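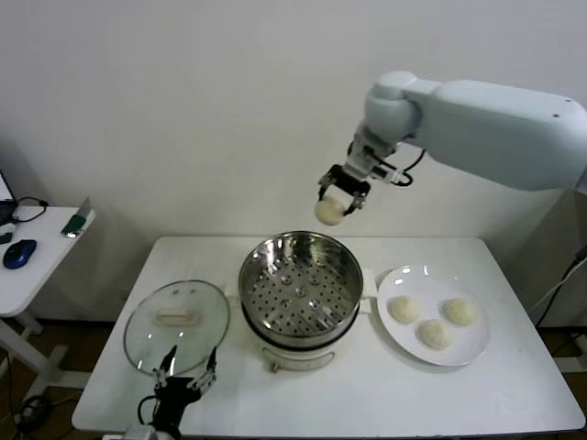 蒸しパン課題 始業前・作業中点検チェックリスト(コメント付き)

点検場所:デルティアステッド作業室、白い長机まわり
対象:双腕の遠隔操作による教示、および手で腕を持って動かす直接教示
課題名:ヴァメン「鍋と蒸しパン」
点検日:2024年10月29日
点検と記入:インタン・トゥフムリー
立ち会い:ギラン・ラトゥヘル(操縦)、李華・イエン(停止ボタン係)

判定の書き方は前回までと同じで、「良」「要注意」「不可」「未確認」の四つです。不可がひとつでもあったら始めません。要注意はコメントを読んで、その場の操縦者と相談して決めてください。コメント欄はわたしの独り言も多いので、急ぐ人は判定だけ拾ってもらって大丈夫です(でも初めて操縦する人は読んでね!)。

A 電源を入れる前

A-1 腕の可動範囲に人の物が置かれていない
判定:良
コメント:マグカップはなし。以前、わたしの上着が椅子の背から腕の通り道にはみ出していたことがあって、それからは椅子ごと壁際に寄せることにしました。椅子の位置も見てください。

A-2 腕の取り付けボルトにゆるみがない
判定:良
コメント:手で揺すって、根元でカタッといわないか。両腕ともいいです。合いマークの白い線が少し薄くなっているので、次の工具の日に引き直します。ペンは引き出しの二段目、乾いてたら捨てて新しいのを開けてください。乾いたペンを戻す人がいる!

A-3 腕の上面カバーのねじ
判定:要注意
コメント:上側の長い丸い部分の端に、黒っぽい小さなねじ穴が見えています。ここは図面どおりなのか、ねじが一本足りないのか、わたしでは判断がつきませんでした。カバー自体は押しても浮かないので、運転には差し支えなしとしています。ピエトシャクの保守窓口に写真を送って返事待ちです。返事が来たらこの欄を書き換えます。

A-4 手首まわりのケーブルの余り
判定:要注意
コメント:手首の横から黒いケーブルが輪になって腕に沿って戻っていく、あのたるみです。短すぎると手首を回したときに引っ張られるし、長すぎると鍋の取っ手に引っかかる。いまの長さは悪くないけれど、手首をいっぱいまでひねった姿勢で一度は目で追ってください。今日はギランさんにゆっくり回してもらって、突っ張りはありませんでした。それでも要注意にしてあるのは、鍋の白い取っ手が横に出ているからです。腕が鍋をまたいで戻るとき、輪っかの下側が取っ手に近づきます。かかったら鍋ごと動きますよ。

A-5 床のケーブル
判定:要注意
コメント:横の小さい机の下、はい、またからまっています。茶色い床に黒いケーブルだから見えるには見えるんですが、足を入れると一緒についてくる。小机の側から操縦者の後ろへ回り込むのは禁止にします。通るなら長机の反対側から。まとめるバンドは注文済みで、届いたらわたしがやります。誰か先にやってくれたらお茶をおごります。

A-6 小机の上の物
判定:良
コメント:マウスとノートパソコンと、丸めた黒いケーブルくらいなら可。飲み物は置かない。マウスの線なり何なりが長机のほうへ垂れていたら、机の内側に寄せてください。

A-7 非常停止ボタン
判定:良
コメント:押す、止まる、戻す、勝手に動き出さない。この四つを必ず両腕でやります。片方だけ試して「たぶん同じ」で済ませたことが過去に一回あって、そのとき左の復帰手順が違っていました。停止係の李華さんは操縦者の斜め後ろ、腕の届かない位置に立って、ボタンは手に持ったまま。机に置いてスマホを見るのはなしです(李華さんのことじゃないですよ!)。

B 鍋と食べ物

B-1 電気鍋の電源プラグが抜けている
判定:良
コメント:ヴァメンの今の段階では蒸しません。鍋は形を覚えさせるための鍋です。熱源なし、水なし、これが約束。プラグの先を操縦者本人が見て、声に出して「抜けてます」と言ってから席に着いてください。白い土台の前面に小さい操作パネルがあるので、腕の先がボタンに当たることは普通に起きます。プラグが抜けてさえいれば、当たってもなんともない。逆に言うと、プラグを見ない日は全部だめです。

B-2 蒸し器の段が土台にきちんと座っている
判定:良
コメント:上から手のひらで押して、がたつかないか。縁に指を当てて少し回してみるとよくわかります。斜めに座ったまま始めると、グリッパーが縁に触れたときに段がぽんと跳ねて、けっこう大きい音がします。音で操縦者がびくっとすると、手元のコントローラーもびくっとして、腕もびくっとする。あれが一番こわい。

B-3 ステンレスの内側の映り込み
判定:要注意
コメント:安全の項目じゃないのでは、と前に言われました。でも入れておきます。内側がぴかぴかで周りがよく映るので、カメラ越しに見ていると底までの距離を読み違えます。底の穴の並びを目印にすると深さがつかみやすいです。穴が見えているうちは下げてよし、蒸しパンで隠れてきたら速度を落とす。マルリナ・クスマさんに教わったやり方で、わたしはこれで底打ちがぐっと減りました。

B-4 ガラスぶたの置き場所
判定:良
コメント:ふたは鍋の左、平らに寝かせて、つまみを上に。机の手前の縁に近づけすぎないこと。左のグリッパーが下から立ち上がってくる位置とふたが近いので、左腕を起こすときに指先がふたの縁をすくい上げないか、動かす前に横から隙間をのぞいてください。のぞくのはもちろん、腕が止まっている間だけ。ふたの縁は金属の細い輪で巻いてあるけれど、ガラスはガラスです。欠けを見つけたらその日はふた抜きの課題に切り替えます。今日は指でなぞって欠けなし。

B-5 皿
判定:良
コメント:白い丸い陶器の皿で、机も白いものだから、カメラ越しだと縁がどこで終わっているのかあやしい。皿の下にすべり止めを敷く案が出ていますが、敷くと高さが変わって、これまでに録ったものと混ぜにくくなるんですよね……。保留。皿を机の端に寄せないことだけ守ってください。

B-6 蒸しパンの状態
判定:良
コメント:課題用の蒸しパンは食べません。終わったら食べません。おなかがすいていても食べません。何度もグリッパーでつままれています。表面が破れてきたら交換、べたついてきたら交換。指の内側に生地がくっつくと、離したつもりで離れていなくて、そのまま腕を引いて蒸しパンが飛びます。飛んだのを追いかけて手を出したくなるんですが、手を出さない。落ちたら落ちたまま、停止してから拾う。

B-7 グリッパーの指の内側
判定:良
コメント:ぬるま湯でしぼった布で拭いて、乾いた布でもう一度。アルコールはゴムの部分が白くなった前例があるので使いません。拭くときは必ず停止ボタンを押した状態で。

C 遠隔操作での教示

C-1 操縦者と腕の対応を確認する
判定:良
コメント:右手のコントローラーで右の腕が動くか。笑わないでください、配線を差し直した翌日は本当に逆になることがあります。最初の一動作はごく小さく、机から離す方向に。

C-2 追従を始める瞬間
判定:要注意
コメント:コントローラーの姿勢と腕の姿勢がずれたまま追従を始めると、腕がそのずれを埋めにすっと動きます。速度制限はかかっているんですが、鍋の上で起きると気持ちのいいものではありません。追従開始は必ず、腕を鍋より高い待機姿勢にしてから。ギランさんは今日、一度だけ低いところから始めようとして、李華さんが先に声をかけて止めました。こういうのは記録に残しておきたいので書きます(ギランさん、ごめん。でもみんなやるやつです)。

C-3 つかむ力の設定
判定:良
コメント:いまの設定値は30です。画面の左下に出る数字で、単位はソフトの中だけのものなので深く考えなくていいです。上げると蒸しパンに指のあとが残り、下げると運んでいる途中でずるっと回ります。ふたのつまみを持つ課題のあとは設定が上がったままになっているので、戻したかどうかを必ず見ること。戻し忘れで蒸しパンがぺちゃんこになるのは、まあ笑い話ですが、同じ力で指をはさまれたら笑えません。

C-4 運ぶ高さ
判定:良
コメント:蒸しパンを持ち上げたら、鍋の縁をはっきり越える高さまで先に上げて、それから横へ。斜めに最短で行きたくなる気持ちはよくわかります。慣れた人ほど斜めに行く。でもロボットはその斜めを手本として覚えるので、縁すれすれの動きを教えると、縁すれすれで動くロボットができます。お手本なんだから、ちょっと大げさなくらいきれいにやりましょう!

C-5 両腕の間隔
判定:要注意
コメント:片方の腕で蒸しパンを運んでいる間、もう片方は机の手前の端で待機。指先は上向き。待機側のコントローラーを握ったまま忘れていると、体の向きを変えただけで一緒に動いてしまいます。使わない側の追従は切る。切ったら「左、切りました」と声に出す。声出しは最初照れくさいけれど、三回目くらいから平気です。

C-6 離すところ
判定:良
コメント:段の底に軽く触れてから指を開く。空中で落とさない。指を開く幅は蒸しパンから離れるぶんだけで、全開にすると隣に入れた蒸しパンを押しのけるし、指の背が内壁に当たります。開いたら真上に抜く。

C-7 連続操縦の時間
判定:要注意
コメント:一人の連続操縦は55分で打ち切り、と紙には書いてあります。わたしは長いと思っています。後半は目が乾いて、底の穴が二重に見えてくる。今日はわたしの判断で早めに交代してもらいました。次の打ち合わせで短くする案を出します。アイマン・オスマンさんは今のままで平気だと言っていますが、アイマンさんの目を基準にしないでほしい。

C-8 失敗した回の扱い
判定:良
コメント:落とした、ぶつけた、途中で止めた。どれも消さずに「失敗」の印を付けて残します。安全のほうの記録と突き合わせるときに要るので。一日の本数は最大41本まで。残り本数を気にして急ぐと雑になるから、足りない日は足りないまま帰ってください。

D 手で腕を持って教える場合

D-1 直接教示モードの表示
判定:良
コメント:腕の表示が直接教示になっているのを、持つ人と停止係の2名で見る。持つ人だけの確認では始めません。

D-2 持つ場所
判定:要注意
コメント:ひじの曲がるところには指をかけない。ここのひじは大きくて、つい握りたくなる形なんですが、曲げたときに内側で指をはさみます。持つのは手首の手前と、腕の長いまっすぐなところ。ケーブルの輪を取っ手がわりにしない。マルリナさんいわく「犬の首輪じゃないんだから」。

D-3 袖、ひも、髪
判定:良
コメント:名札のひもは外す。長い髪は結ぶ。指輪は外すか、テープを巻く。わたしは今日、袖口のボタンが外れていて自分で不可を付け、留めてから良にしました。

D-4 腕の重さを受けていないか
判定:未確認
コメント:重力補償が弱いと、手を離したとたんに腕が下がります。離す前に、下げても何もない場所で少しだけ手をゆるめて様子を見る手順なのですが、今日は直接教示をやらなかったので未確認のまま。次にやる人はここから始めてください。鍋の真上では試さないこと。

D-5 のぞき込み
判定:要注意
コメント:段の中をのぞきたくて顔を近づける人が多いです。わたしもやります。顔が腕の内側に入ったら停止係は理由を聞かずに押す、と決めています。押されても怒らない。

E 終わったあと

E-1 腕を待機姿勢に戻し、停止ボタンを押してから電源を切る
判定:良
コメント:順番が逆だと腕が下がることがあります。下にふたがあるときは特に気をつけて。

E-2 蒸しパンの処分、皿と段とふたの洗浄
判定:良
コメント:段の穴に生地がつまります。つまようじではなく、流しの横のブラシを使ってください。電気鍋の土台は水につけません、固くしぼった布で。ふたは最後に洗って、最初に拭いてしまう。流しに残しておくと誰かが上に皿を重ねます。

E-3 録画とログの保存
判定:良
コメント:保存が終わるまでノートパソコンを閉じない。閉じたくなるんですよね、片付けのくせで。

E-4 ヒヤリとしたことの記入
判定:良
コメント:今日は二件。C-2の低い位置からの追従開始と、ふたの縁に左の指先が軽く触れたこと。触れたあとすぐ停止して、ふたに傷がないことを李華さんと見ました。二件目が起きたのは左腕を起こす最初の動きの途中です。ふたをもう少し奥へ置けば済みそうですが、置き場所を変えるとドークビル側の作業台とそろわなくなるので、向こうと話してからにします。

持ち越し
A-3 ねじ穴の件、ピエトシャクの返事待ち(インタン)
A-2 合いマーク引き直し(アイマン)
A-5 床のケーブルをまとめる(インタン、または先に気が向いた人)
B-5 すべり止め、二月の見直しまで保留
C-7 連続操縦時間の短縮案(インタン)
D-4 次の直接教示の担当者が最初に確認
E-4 ふたの位置、ドークビルと相談(李華)

総合判定:条件付きで良。要注意の項目は次の操縦者が席に着く前に読み合わせをしてください。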